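The Awasthi Bedroom, Before and After the Bins
Gallery by Suleiman Omoregie
Posted 9 April 2026

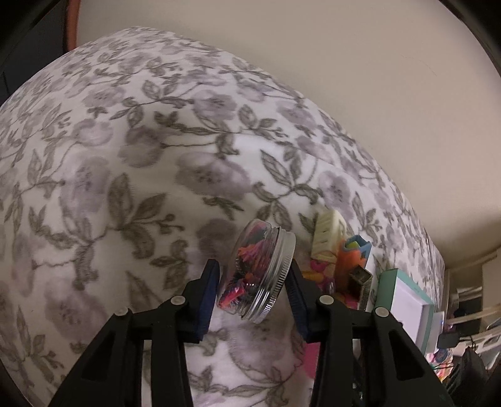

The hair tie jar, on the bed with the leafy blanket. Pink, orange, red and black, plus whatever is hiding in the middle.

We started clearing the bedroom in December, on the theory that a small room would be quick. It is now spring. The method was simple enough: everything without a home went on the bed, and it couldn't come off the bed until it had one. The flaw in the method is that you also need the bed at night, so for several weeks the whole lot traveled to the floor at eleven and back up again at breakfast, and got a good deal more exercise than I did.

The gallery is short because most of what we sorted was cable, and cable doesn't photograph well. What follows the picture is a set of notes on the jars, for the people who wrote in after the pantry gallery wanting to know what we do with little stuff.

On the jars
Glass with a metal screw lid, small enough to fit in a drawer. I have tried fabric pouches (everything sinks to one corner) and a Mokberg drawer divider with 14 compartments, every one of them the wrong size. With a jar you can see what's in it, and so can the other members of the household, who can then no longer ask me.

On hair ties
They had been living on doorknobs, on the gearshift, around a bag of rice and in the pocket of a coat I thought was mine. I was told they were all in use. They went in the jar anyway, by color for the first evening and then any old how. Anyone who wants to sort elastic by color on a regular basis has my respect and should probably get a dog.

On labels
I bought the Clastska label maker, 99 labels to the roll, and used 12 before the family took it away. One of them said LABELS. The jars don't have any. If you can't tell a hair tie through glass, a label won't save you.

On where the jar goes
Top drawer, left side, next to the safety pins. My wife wanted it on the shelf where it would look cheerful. We compromised, and it is in the top drawer when I'm home.

On the rest of it
Two bags went to the thrift store on Prorstead Avenue, where I bought a lamp. The loose buttons are still under discussion. The blanket came through the whole business well and has gone back to being something you sleep under.

Next gallery: the hall closet, if the door will open.

Filed under: Bedrooms, Jars, Small Things
491 views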